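Elżbieta had a budget for 14 grippers and a quote for six, the dearer kind. She took the quote out to the patio. 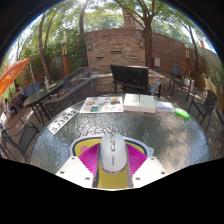
*Mouse, over the pad.*

"What about spares?" asked Radosław.

"Extra. Osel charge for the fingers by the pair."

He wrote that down. Nunda's price had gone up in January. 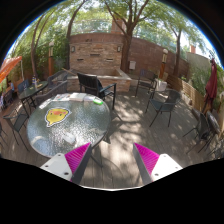 p. 326

"Then we buy four," she said, "and put the rest into fingers."

"Fuchs wants 14."

"Fuchs can find the money." 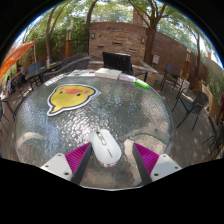 *Mouse, on the glass.*

Radosław crossed out the six. He asked whether delivery was included, and she turned the quote over to look.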